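Back on the old tower this Monday evening, and I promised a few of you an update, so get comfortable – I do go on.

The plan is still the same. Memory, a processor, a good dusting, and then it goes to my nephew Ignacio for his homework and (let's be real) his games.

I do love these older cases. Blue clips on the drive cage, so you can swap a drive without hunting for a screwdriver!

Side panel off, processor socket and both memory slots still empty:
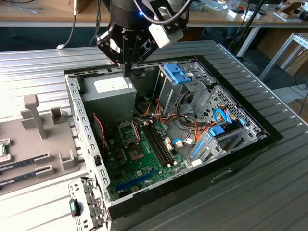
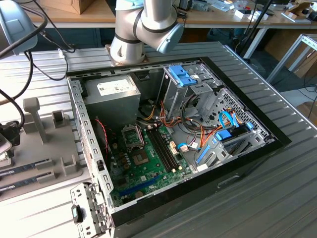
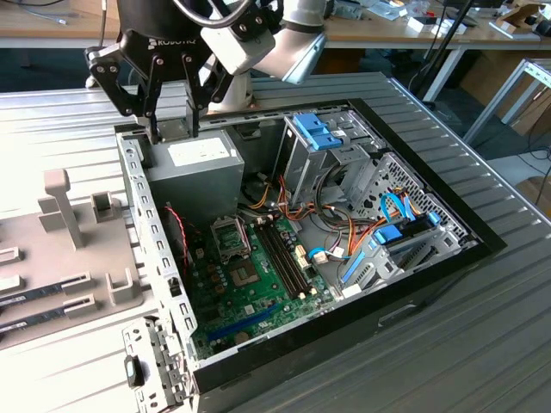
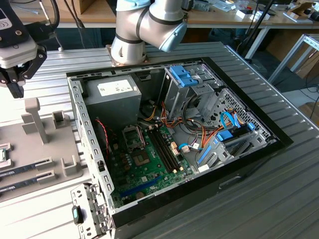

My budget for the whole thing is 40 dollars, and 10 of that went to thermal paste and a brush. Žydrūnas Laur, you offered me a spare processor back in July and I am absolutely holding you to it.

If anyone has a tidy way to route power cables in a case this age, please tell me. I have 5 zip ties and plenty of patience.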